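Part 2: Setting Up Your Class Anthology in Skulex

Okay, so you've got your login and you've poked around the dashboard a little. Now for the fun part! I teach fourth grade, and I put this section together after running our poetry anthology through Skulex with my own class, so the steps are in the order I wish I'd done them.

1. From the dashboard, click New Project and pick Anthology. (Don't pick Portfolio. They look alike, but Portfolio keeps every kid's work separate and you can't merge it later.)

2. Give the project a name your students will recognize. Ours was "Voices of Bratodstead" and they were very proud of it.

3. Under Groups, make your writing circles. I like 2 kids per circle for drafting and 8 for the read-aloud rounds.

4. Set the word limit. The box says 1,000 when you first open it, and for fourth graders I bring it down to 800. Poems never get near that, but the author's notes sure do!

Note: The limit counts the title and the author's note along with the poem.

5. Click Invite Students and print the code sheet. Cut it into strips and hand them out.

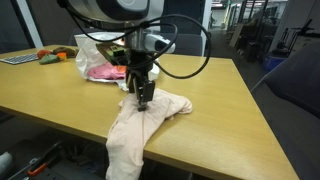
6. Once everybody has joined, open the Feedback tab and turn on Sentence Starters. My colleague Halyna Romaniuk wrote a lovely set ("I could hear..." and "This line made me wonder...") and you can paste in your own, too.

7. Choose a due date for first drafts. I give mine until the end of September, then leave a week for revising.

Caution: Do not click Publish until every draft shows a green check. Publishing locks the whole anthology, and only your school's Skulex administrator can unlock it. Ours is Roya Vahidi, and she was very patient with me the second time I asked.

8. When you're ready, click Preview and read the whole thing through on a big screen with the class. We always catch a missing name or two!

If a student's poem loses its line breaks, have them paste it again using Keep My Lines. Audio recordings are covered in Part 3.

Last updated 18/02/2020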